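3.2 Conduct of shared-desk recording sessions

The guidelines in this section apply to any room in which more than one operator records manual tasks at the same time. They were drafted at the Ditlow site and revised after comments from the Zindov group, whose operators had been working under a separate set of rules. The revised text took effect in December and has been used for all sessions reported in this paper.

Each operator is assigned one desk position for the length of a session. Positions are separated by a divider or by a clear stretch of floor wide enough for a chair to be pushed back. Operators wearing headsets must not stand or turn their chairs without first saying so aloud. The session lead stays in the room without a headset and may stop recording at any time. No session runs longer than 30 minutes, and an operator who reports eye strain or dizziness is excused for the rest of the day.

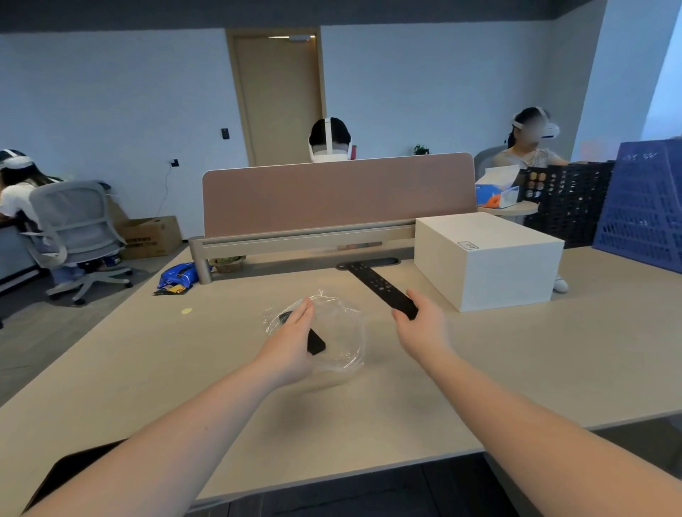
Oana Preda

Figure 5. Handling of a remote control and a small black object with clear plastic packaging at a shared desk. Other operators wearing headsets are seated beyond the divider.

Household objects of the type shown in Figure 5 are preferred to purpose-made test pieces. Thin plastic film is permitted, and its behaviour under the fingers is of particular value to the grasp models described in Section 4. Glass, blades and open liquids are excluded. Packaging and wrappers may remain on the desk during a recording, provided that they are listed in the session log and that the operator can reach the task objects without moving them.

Both hands should stay within view of the head-mounted camera from first contact to release. Where one hand steadies an object and the other grips a second item, the annotator labels each hand separately. Sleeves are worn above the wrist, and rings and watches are removed.

Faces of persons other than the operator are blurred before any recording leaves the site. Consent is obtained in writing from everyone in the room, including those who do not take part in the task. Recordings made without complete consent forms are deleted within seven days, and the deletion is entered in the Munteanu register.

Departures from these guidelines are reported to the site supervisor, who decides whether the recording may be kept.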